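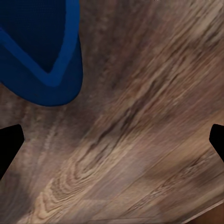

Nestent Blue Tote, large

Back in stock from 25 March 2020. Same bag as before, new handles.

Good for: food shop, swimming kit, library books, wet coats on the way home. Folds flat when empty. Goes under most train seats.

Size and weight
Weight empty 332 g. Holds up to 70 litres if you really pack it. Please don't fill it with bricks, we have had that one back.

Colours: blue only for now. Green in April, hopefuly. 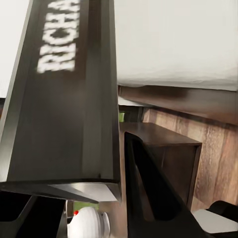

Brendar Bags & Luggage, Home Department

Washing
Cool hand wash, mild soap. No tumble dryer. No bleach. Hang it upside down to drip, handles at the bottom, then leave it overnight. Sand comes out best when the bag is dry, so shake first and wash after.

Smells: spoon of bicarb inside, close it up, leave a day, tip out.

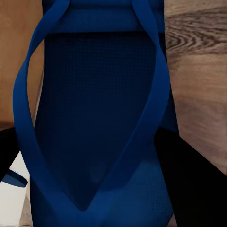
Photo: Brendar / Grigaitė

Mesh is the bit that snags. Keep keys and zips away from it. Small holes can be darned with ordinary thread, bigger ones send to us and we'll patch it. Repairs take 5 working days once it reaches the Eltari workshop, plus post. Put your order number in with the bag, a lot of people forget.

Delivery
Packs of 4 go out flat in one box, no extra postage. Singles come in a paper sleeve. We post most mornings but things are slow at the minute so allow longer then usual.
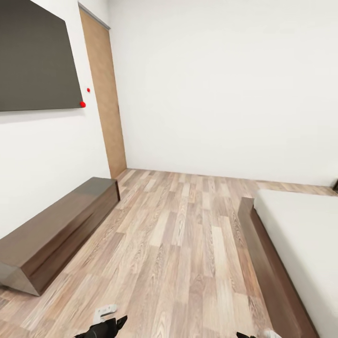 Islands and Northern Ireland a few days more. If the parcel hasn't turned up after two weeks drop us a line and we'll chase it.

Returns
Unused, tags on, within the month. Washed bags can't come back unless there's a fault. Faulty ones we pay the postage both ways.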